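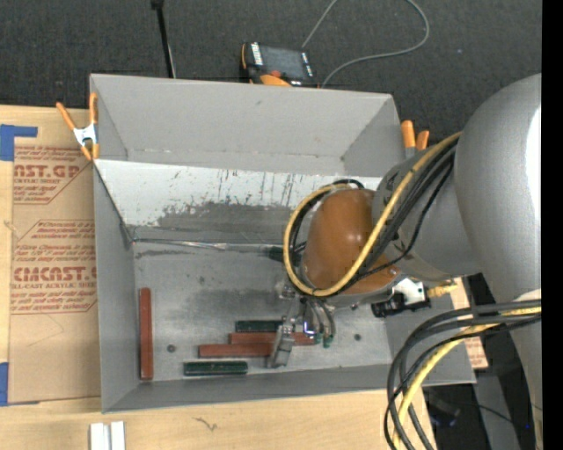 Reddish-brown and dark green bars in an open metal bin on a wooden tabletop.

Henska opens return service for used sorting bins

Nondance, 2023-01-24 – Henska, a supplier of open metal bins to workshops, schools and small assembly shops, today opened a return service for bins that have seen heavy use. Customers can send a worn bin back to the company's Nondance workshop, have it checked and cleaned, and get the same bin back. Bins that can no longer be used will be taken for scrap at no charge.

The service covers all three sizes in the Lyimo line of bench bins, including bins bought before the current model came out. It applies to bins with a sloping inner panel as well as plain ones. The panel helps bring small parts down to the floor of the bin, where they are easier to pick up, and it tends to show wear before the walls do. Scratches and scraped patches on the panel are common after long use with bars, rods and hand tools.

Under the new service, the panel can be refinished or replaced on its own. Until now, customers with a worn panel had to order a complete bin.

"Most of the bins we hear about are still square and still stand flat," the company said. "The owners like them and know what fits in them. They asked us for a new panel and a good cleaning, and we had no way to sell them that."

How the service works

Customers fill in a form on the Henska website and receive a shipping label for each bin. Bins should be emptied before they are packed. Loose bars, screwdrivers and other tools left inside will be returned, but the company cannot take responsibility for them in transit.

At the workshop, each bin is washed and the floor is cleared of stains and smudges as far as the metal allows. Staff then check the walls, corners and seams. Small scuffs are left alone unless the customer asks for them to be taken out. Dents that keep the bin from resting flat on a tabletop are pressed out as part of the standard price.

The standard service costs $30 per bin and takes four working days from the day the bin arrives. A replacement panel is priced by size. Customers who send in more than one bin can have them shipped back together or as each one is finished.

Before the opening, Henska ran a trial with customers who use the bins for sorting and picking work. The workshop handled 162 bins between August and the end of the year. Two changes came out of the trial. The form now asks what the bin is used for, and each returned bin carries a tag that lists the work done.

Refinished panels are available in white and light gray. Henska recommends a pale panel for work with dark parts, such as green or brown bars, where contrast makes the pieces easier to find. Customers may also choose an unpainted panel.

Availability

The return service is open now to business and school customers. Private customers can use it through Prondell, which sells the Lyimo line in its stores and will accept bins at the service counter. Bins handed in at a store take longer, as they are collected once a week.

All work done under the service is covered for 30 days after the bin is returned. Replacement panels carry the same cover as panels on new bins.

About Henska

Henska makes metal bins, trays and bench storage at its workshop in Nondance. Its products are sold directly and through Prondell stores.

Press contact: Henska press office, Nondance. Price lists and panel samples are available on request.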